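## 4. What People Told Me About Light After Dark

I went into this part of the study thinking I'd be writing about brightness. I had a light meter, I had a spreadsheet with a column for lux, and I had a whole paragraph of the introduction drafted about how homes in Flurkura are underlit in the evening. Most of that paragraph is gone now. The meter readings are still in the appendix for anyone who wants them, but the interviews kept pulling me somewhere else, and after the first few I stopped fighting it.

So this section is about habits. Who turns on what, when, and who complains about it. I talked with people in 33 households, all of them within walking distance of the Skovard tram stop, and I asked everybody to keep an evening diary for 17 days. That got me 313 usable entries (an entry counts as usable if it has a time, a room, and at least one light in it - I was pretty forgiving about handwriting).

### 4.1 The ceiling light is for chores

I'll start with the thing I heard most. The ceiling light, in nearly every home I visited, is treated as a work light. You switch it on to vacuum, to look for an earring, to get a kid's shoes on. Then you switch it off again, sometimes in the middle of a sentence. One woman in her sixties told me that if the ceiling light is on after dinner, her sister assumes somebody is sick.

I really like that line and I've probably repeated it at too many department lunches, but it fits the diaries. Overhead lights show up in short bursts. Lamps show up in long stretches. When I first plotted the entries by hour I thought I'd made a mistake in the import, the two patterns were so different, so I went back and typed one household in again by hand. Same picture.

There's an exception, and it's a big one: kitchens. Kitchens stay on. People leave the kitchen light burning while they sit two rooms away with a single lamp, and when I asked why, I mostly got a shrug. A retired bus driver said the kitchen light "keeps the house awake." His son, who was sitting right there, said it keeps the electric bill awake. I coded both under "comfort," which I'm now less sure about, and the second one should probably go under "cost."

### 4.2 Inherited lamps, bought lamps

My second question was where each lamp came from. I put it in as a warm-up, something easy before the diary talk, and it ended up taking most of the visit. People can tell you where a lamp came from long after they've forgotten where the couch came from! Bulbs, on the other hand, are a total mystery. Hardly anyone could tell me what kind was in a fixture without getting up to look.

I sorted the lamps loosely into ones that came from family or friends and ones that were bought by the person using them. (I also had a category for lamps left behind by previous tenants, which I was excited about and which turned out to be tiny, so it's folded into the first group in Table 3.) Lamps from family sit in living rooms and hallways, out where guests walk past. Bought lamps sit at desks and beds. They also get moved a lot more. In one apartment on Lenness Street a bought lamp went from the bedroom to the kitchen table and back again nearly every evening of the diary, following a nursing student and her anatomy textbook around the place.

Satish Alva, who read an early draft, pushed me hard on this. His point was that small lamps move because they're small, and I was about to build a theory of attachment on top of weight and plug length. Fair enough. I went back through the notes and he's partly right. Floor lamps never move, no matter who gave them. But among lamps you can pick up with one hand, the inherited ones still stay put and the bought ones still wander, so I've kept the claim and made it smaller.

### 4.3 Reading, and things done near a light

Now for the desk. I'd expected reading to be the main reason people pull a lamp close, and it's certainly the reason they give you first. Ask somebody what the lamp is for and they'll say reading. Then you open the diary and it's sewing on a button, filling in a school form, clipping a dog's nails, eating toast. Reading does happen, but a lot of it happens on a phone, which brings its own light, and several people told me they switch the lamp *off* to read.

What the diaries suggest to me is that a desk lamp marks out a spot. You aim it, you sit down inside the bright patch, and the rest of the family reads that as "busy." A father of three told me flat out that his kids will interrupt him under the ceiling light and leave him alone under the lamp. I asked the oldest kid about this when her dad was out of the room and she said yes, obviously.

The part about aiming matters. Lamps with a neck or an arm that bends were used for a wider mix of tasks than lamps with a fixed shade, and people talked about them differently - they'd say they "point" it or "send it over there." With a fixed lamp, they move the chair. I've been using the plain word *aimable* for the first kind, which my spell checker hates. Figure 6 gives the general type.
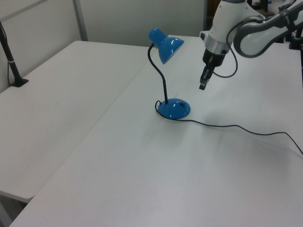 **Figure 6.** A desk lamp of the aimable type, with a flexible stem and a bell-shaped shade.

I should say something about couples here, as it came up without my asking. When two people share a room in the evening and only one of them is working, the lamp becomes a kind of treaty. One pair had settled on the rule that whoever goes to bed first gets to decide the angle. Another pair had tried that and given up on it by July, and he now works in the hallway on a folding chair. I don't have enough of these stories to say anything general, but I'd love to see somebody take it further. The diaries weren't built for it, and I only ever asked one person per household to write.

### 4.4 Where this leaves the survey

The follow-up survey went out through the Tokgöz housing newsletter, and I closed it on Sunday, March 20, 2022, with 70 responses. That's fewer than I'd hoped for. The questions took up to 17 minutes to get through, going by the people I tested them on, and I think I paid for that. Question nine in particular is a mess: it asks about "main light" and half of the comments want to know what I mean by main.

Still, the chore pattern from 4.1 holds up fine. The kitchen exception holds up too, and it's stronger among people who live alone, which I hadn't noticed in the interviews. The moving-lamp result is weaker on paper than it was in person. I suspect people don't think of carrying a lamp to the next room as "moving" it, so they tick "never" and then mention in the comments that it's upstairs this week. I'd ask that one with a floor plan next time and let people draw.

I've left the cost question for Section 5, where the bills come in.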